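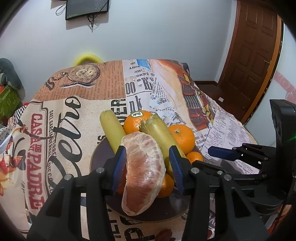

2024-06-02

Sunday, and the choir is down to one alto. Charmaine Adams sent her resignation at breakfast, by text, to all of us at once, with a thumbs-up at the end that I have been trying to interpret ever since. Gert replied "ok." He conducts the way he texts.

The trouble goes back to February, when Gert decided we would do the Sithole, all 56 pages of it, for the Batdale festival. Most of it is in a key I can only visit. The altos hold one note for so long on page nine that Nokuthula has started doing her grocery list in her head, and last week she came out of it two bars late and a little sad about onions.

Rehearsal at Tollside was at three. Gert had us do the opening about 50 times, or that was how my knees saw it. The tenors were flat. I am a tenor, so I say this with some knowledge. Tshepo Matlala sang the alto line an octave down to be helpful and Gert asked him to be helpful somewhere else. Then we stopped for a talk about folders. Black folders, all matching, rings on the left. Mine is navy. I held it in the shade of my jacket and nodded.

We still have 400 tickets to sell. I have sold two, both to my sister, who is not sure she can come.

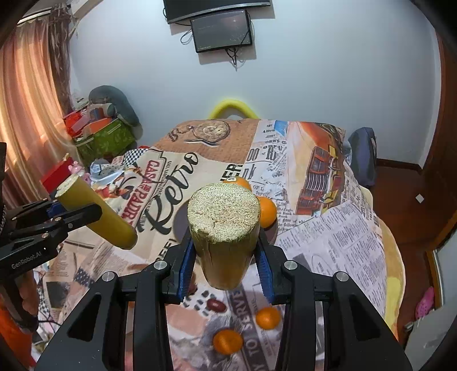 Yellow piece, held upright. Rough on top, smooth down the side.

Keabetswe drove me home and we ran through page nine in the car with the windows up. It went very well, which I put down to the heater. She thinks Charmaine will be back by Thursday, same as when she quit over the Christmas descant. I said I'd call her. Then I got in, fed the cat, ironed a shirt I won't need until Wednesday, and looked at the phone for a while.

Will call tomorrow. Need to buy a black folder first, and throat lozenges, and find out whether Gert meant it about memorizing the last ten pages. He was smiling when he said it - but he smiles at the tenors all the time.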